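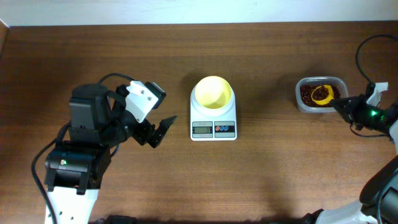

Misaki Sakai told me, before I had even got my coat off, that she would sooner lose the oven than lose her kitchen table, and that anyone who wanted to put an island in its place could come and peel the potatoes standing up.

3. What the table was for

I had gone to Pronbridge expecting to write about islands. My notes from the pilot visits in Amport are full of them: how wide people had made them, whether the hob was on them, who had regretted the sink. But remarks like Misaki's kept turning up, and by the end of May I had rewritten the diary sheet so that the table got a column of its own. I'm glad I did, although it means the Amport visits can't be compared properly with the later ones and I have left them out of everything that follows.

The diaries gave me 374 entries from 17 households. An entry is one use of a surface, written down by whoever was using it, and people were free to decide what counted as a use. Some were very strict about it. Others wrote down every mug. I didn't try to even this out afterwards, so please read the entries as a record of what people thought worth mentioning.

Cooking came up less than I expected. Homework, post, mending, rolling pastry, sorting medicines into the little daily boxes, and (a great favourite) simply putting the shopping down all went on at the table, very often while someone else was cooking at the worktop with their back turned. Vasiliki Liapis wrote "leaning" as an entry on most of her evenings, and when I asked, she said she meant leaning on the table to talk to her sister at the stove. I had no category for that. I made one, and then found that other people had been doing it too and calling it waiting, or keeping company, or in one case supervising!

Height seems to matter a good deal here. The worktops were all higher than the tables, as you'd expect, and people sorted their jobs by it without much thought. Kneading went to the table in the homes of shorter cooks. Chopping stayed at the worktop almost everywhere. Masaru Oshima, who is very tall, did both at the worktop and told me the table was "for sitting and for bills". He had one of the Onishi fitted kitchens, with the long run under the window, and he was the only person in the study who never once complained about space.

Then there is the question of the surface itself, which I had treated as a matter of taste and probably shouldn't have. Wood was much talked about. People with wooden tables brought up marks, oil, rings and coasters, and they brought them up fondly - a scorch had a story attached, where a chip in a stone worktop was just damage. Several of them also lined things up with the grain when they laid the table or cut out fabric, and said so as though everyone does. In Figure 2 the streaks run across from side to side with a pale wall behind, and that is the direction I mean throughout when I talk about working along the grain.

Where the table stood made a difference too. In 3 homes it was hard against a wall, and the diaries from those homes have far more entries for post and paperwork. My guess is that a wall gives you somewhere to prop things. Mairéad Gilmartin thinks I have this the wrong way round, and that a table gets pushed to the wall once it has already filled up with paper and stopped being used for meals. She may well be right. I only visited each home twice, so I can't say which came first.

Only 2 households had both a table and an island, and I'd be wary of leaning on them too much. In one, the island had taken over breakfast and nothing else. In the other, Masanobu Kaneko had bought a Witora trolley to carry things between the two, and the trolley had quietly become the place where everything lived. His entries for it outnumber those for the island. He found this very funny when I showed him the tally, and asked whether he could have a copy for his wife.

I come back to the trolley in Section 4, along with the other pieces of furniture that people wheeled, folded or dragged in from another room. Most of them were missing from the floor plans I drew on my first visit.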